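Home | Products | News | Support | Contact

Netamus opens orders for two-arm bench kit for sheet-metal parts

Last updated: November

Netamus is now taking orders for the Gestirska, a two-arm bench kit for small shops that sort stamped brackets and similar metal parts. The kit ships with two arms, two grippers, wrist cameras and 11 preset grasps.

Stirkside, a metal parts supplier, has run the kit for nine weeks.

"We wanted it to work from the bins and shelves people already have," said Jawad Gondal, product manager at Netamus. "Setup at Stirkside took almost two days."
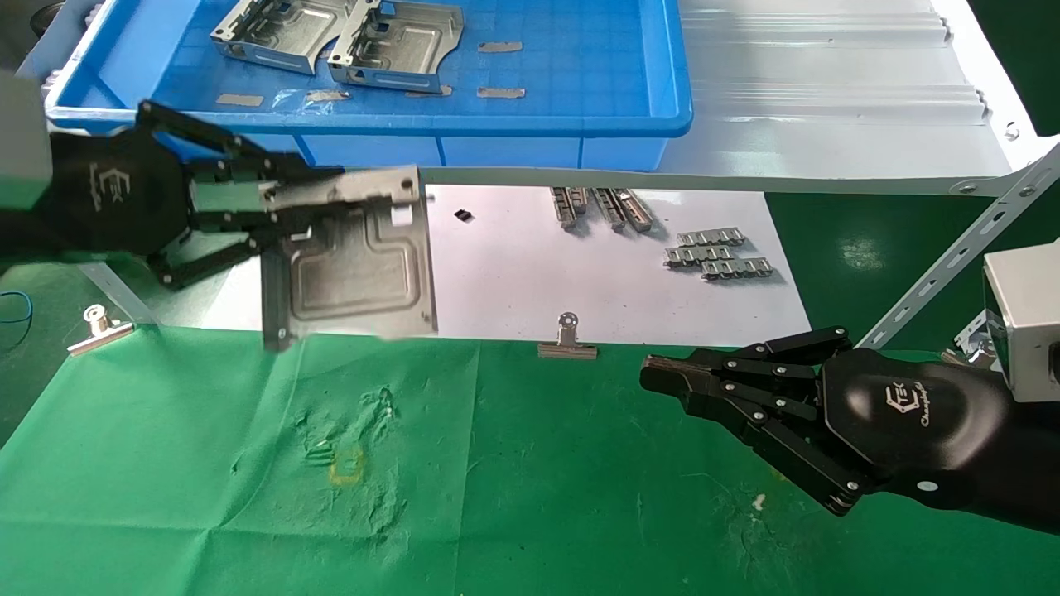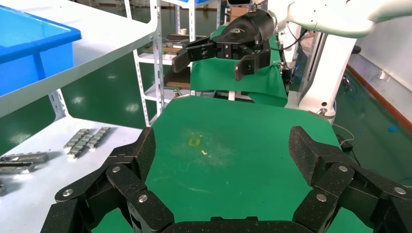

Lead time is nine weeks. Orders placed through Soomro, the company's distributor, include operator training and 17 months of parts coverage. Gripper fingertips are sold separately as a wear item.

Comments

benchhand: Can I buy one arm now and add the second later?

Netamus Support: Not with this kit. Ask Soomro about single-arm options.

rtk_fab: What's the payload per arm? Couldn't find it on the product page.

Previous | Next | Back to News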